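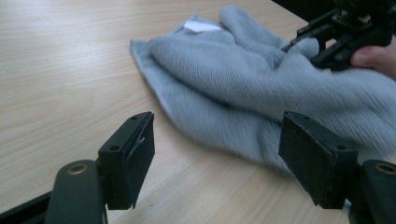 Kadir Başaran would like everyone to stop calling it the robot. There is no robot yet, he told the build night in January, only two hand grippers and a bench, and the arms they are meant to go on are still in boxes at the Rulstead end of the shop. The name on the sign-out sheet has been changed to "towel project" at his request.

For members who have not followed it, the towel project is a shared build at the Nosmont workshop. The aim is a pair of low-cost arms that can pick up a crumpled towel, find two corners and fold it. The grippers come first. They can be used by hand, one in each fist, so we can work out the finger shape and the pads before any motors are involved.

Where things stand:

The fingers are on their third version. The first two had pads that were too smooth, and terry cloth slid out as soon as it took any weight. The current pads are dark foam with a fine texture, glued to a flat face. The foam holds a single layer of towel well. It is less good on a hem, where the thickness changes and only part of the pad makes contact. Thaddeus Haddad is cutting a softer set to try next.

The arms that carry the fingers are printed in black plastic with a brass-colored bushing set in the top. Press the bushings in with the arbor press, not the bench vise. We cracked 2 arms with the vise, and each one is a long print. Spare arms are in the drawer marked Stokari, left over from the parts order.

The finger screws work loose. Check them before each session and again when you put the grippers away. Please do not use threadlocker on the plastic. It made one finger brittle at the screw hole and we had to throw it out.

We have logged more than 500 picks by hand so far. The sheet asks for the towel, which grip was used and whether the fold held when lifted. Please fill in the failed ones too. Several pages have nothing but successes on them, and they are no help to anyone choosing a pad.

Grey towels are the ones to use for now. Whites come later, when the overhead lamp has been replaced. If you bring towels from home, wash them without fabric softener. Softener changes how the cloth slides and throws off the log.

Materials have cost $34 per gripper, not counting print time. Files for the fingers and arms are on the shop computer in the towel project folder. The old finger files are in there as well, so check the version number before you start a print.

The next job is the wrist mount that joins the gripper to the arm. Anyone who can run the small mill is welcome to help with it. Put your name on the sheet by the door or speak to Thaddeus.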